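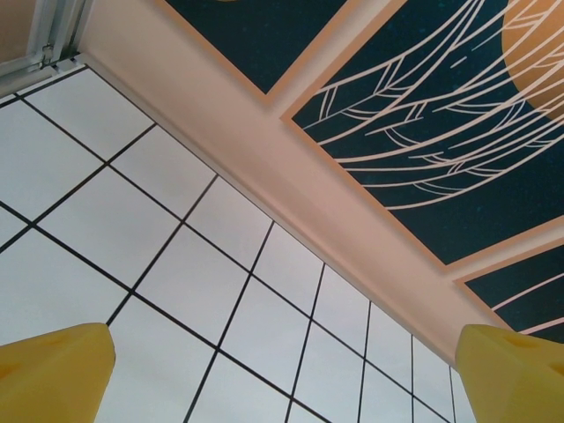 White ceiling panels in a thin black grid. A beige band divides them from a painted part of the ceiling.

Squares overhead, squares underneath: how tiles and ceiling panels work

By Kavitha Kurian, Leltside Kids' Pages

Look up next time you are in a classroom, a dentist's waiting room or a library. There is a good chance the ceiling is made of flat panels with straight lines running between them. Then look down. In a kitchen or a bathroom, you may find more squares.

Builders use grids like these in a lot of places. The ones above your head and the ones under your feet look alike, but they are put together in different ways.

What is a drop ceiling?

The real top of a room is often a slab of concrete or a row of beams. Underneath it there can be pipes, electrical cables and the big metal tubes, called ducts, that carry air around a building.

A drop ceiling hangs a little way below all of that. Wires come down from the slab or beams and hold up long, thin metal strips. The strips cross each other to make a grid, and each opening in the grid holds one panel. Most panels are not glued or nailed. They sit on the lip of the metal, a bit like a lid resting on the rim of a box.

If a pipe starts to leak, a plumber can climb a ladder, push up a panel and slide it to one side. When the job is finished the panel goes back where it was. A stained or broken panel can be swapped for a new one and the rest of the ceiling stays put.

Many panels are also made to soak up sound. They have tiny holes or a rough surface, and some of the noise goes in and does not bounce back. Others are smooth and are chosen because they are easy to wipe.

Drop ceilings are also called suspended ceilings. "Suspended" means hung.

What is a soffit?

Some ceilings have a part that hangs lower than the rest, or a solid band that runs between two sections. Builders call this a soffit. It may hide a beam or a duct. It can also mark the place where one kind of ceiling stops and another kind starts, such as white panels on one side and a painted design on the other.

You can find soffits outside too. The flat part under the edge of a roof has the same name.

Why do the lines look slanted?

The strips in a ceiling grid are straight, and strips that run the same way stay the same distance apart. When you look along a ceiling from below, your eyes tell you something else. The lines seem to lean towards each other, and the panels that are farther away look narrower.

Artists call this perspective. Things take up less space in your view when they are farther away, and the gap between two lines shrinks in the same way. Railway tracks do it as well.

How does a tiled surface work?

Tiles on a floor need to cope with feet, chair legs and spills, so they cannot just rest in place. A tiler spreads adhesive, which is a strong paste, over a flat base. The tiles are pressed into it one at a time, with small plastic spacers between them to keep the gaps even.

Once the adhesive has set, the gaps are filled with grout. Grout starts out as a powder. It is mixed with water until it is thick, pushed into the gaps and left to harden. The extra is wiped off with a damp sponge.

Grout can be nearly any colour. White grout on white tiles makes the lines hard to see. Dark grout on white tiles makes every square stand out. 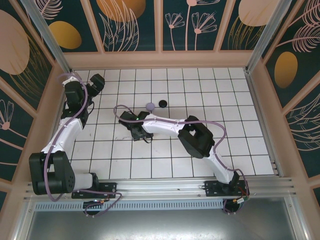
A pale lavender ball and a small black puck on white tiles with thin dark grout lines.

Glazed tiles have a hard, glassy coating. Water stays on top of it and can be mopped away. Pale tiles do show smudges and scuff marks, and a black rubber sole or a chair leg can leave a streak that needs a bit of scrubbing.

A ball makes a simple tester for any hard, flat surface. Put it down gently and let go. On a level surface it may stay where it is. If the surface slopes, the ball may roll towards the lower side. A puck is flat underneath, so it stays still on a slope that would send a ball rolling.

How many tiles do you need?

Say you have square tiles that are 300 millimetres along each side, and you want to lay 10 of them in a row. Ten tiles make 3000 millimetres, or 3 metres. If each gap is 4 millimetres wide, there are nine gaps between the tiles. Nine times 4 is 36, so the whole row is 3036 millimetres long. Tilers have to remember the gaps or the last tile will not fit.

They also buy a few spare tiles. Tiles along a wall usually have to be cut, and sometimes one snaps in the wrong place.

Try it yourself

You will need grid paper, a pencil, a ruler and a small ball.

1. Choose a room with tiles or ceiling panels. Draw the outline of the room on your grid paper.
2. Let one square on the paper stand for one tile or panel. Draw in any that have been cut to fit along the walls.
3. Mark anything that breaks up the grid, such as a light, a vent or a drain.
4. If the floor is hard, set the ball down in the middle and let go. Draw an arrow if it rolls.

Please don't push on ceiling panels or climb on furniture to reach them.

Words to know

Adhesive: a paste or glue that holds tiles down.
Duct: a large tube that carries air through a building.
Grout: the hard filling between tiles.
Perspective: the way things look smaller when they are farther away.
Soffit: the underside of a beam or roof edge, or a lowered part of a ceiling.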